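Plain-Language Rules for Robots in Washrooms and Guest Rooms Are Out

Posted 2021-04-05

Good news for anyone who has ever tried to write a safety sheet for a robot with two arms and two legs: the Saltevari working group has released its good practice guide for humanoid robots doing household and hotel chores, and it's a pleasure to read. The guide runs to 68 pages, it costs nothing to download, and you can get through the main part in one sitting.

The group started work in September with a simple complaint. Most rules for robots were written with factories in mind, where the machine sits behind a fence and everybody knows where its reach ends. A robot that tidies a vanity counter or straightens a towel has no fence, and the people who set it up are often standing right beside it.

"We kept getting the same phone calls," said Silvia Bartoš, who edited the guide. "How close can my colleague stand? Who holds the stop button? Do I have to write down every little bump? Those are great questions, and people deserved answers they could tape to a wall."

The answers are refreshingly direct. One person per session is named as the stop holder and does no other job while the arms are powered. Anyone else nearby stays in that person's sight. Loose cables get their own chapter, covering both the ones on the floor and the ones on the robot itself, with a check before every start and another after each change of task. The free hand gets a chapter too. When one hand is gripping something, the guide says, the other should be treated as live, wherever it happens to be, and people should keep their feet and faces away from it.

Grip tasks are sorted by what is being held. Soft things such as towels and bedding sit in the easiest group, although the guide warns that cloth fixed or hung at one end can pull back on the arm. Small hard objects near a counter edge come next. Glass and anything hot are in the strictest group and need a written plan.

Onni Partanen, who led the trials behind the guide, is especially happy with the logging form. It fits on one page – front only – and asks for near misses in ordinary words. Teams filled in 3721 of them during the drafting period, and many of the clearest lines in the final text were lifted straight from those sheets. "You could tell which ones were written by somebody who had just jumped out of the way," he said. "Those were gold!"

The draft drew 80 written comments. The biggest change they brought was to the section on wrists and sleeves: covers on the arm now have to be looked over for bunching at the joints, and any opening in the wrist housing has to be checked for trapped threads or lint before cloth is handled.

Boseo and Tredex have both said they will use the guide for their own training this year. Printed copies, 1000 in the first run, can be requested through the working group's office, and Cremilda Miranda is collecting names for a Portuguese translation. Comments for the second edition are open now.

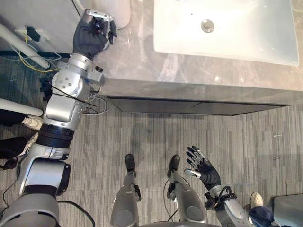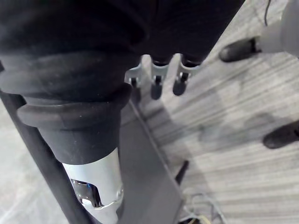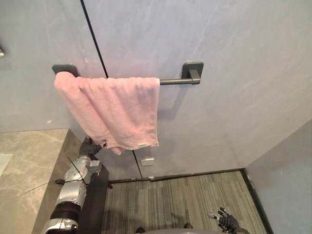 Humanoid robot at work, with its black hands and the striped gray carpet in view. The towel task is in the last photo.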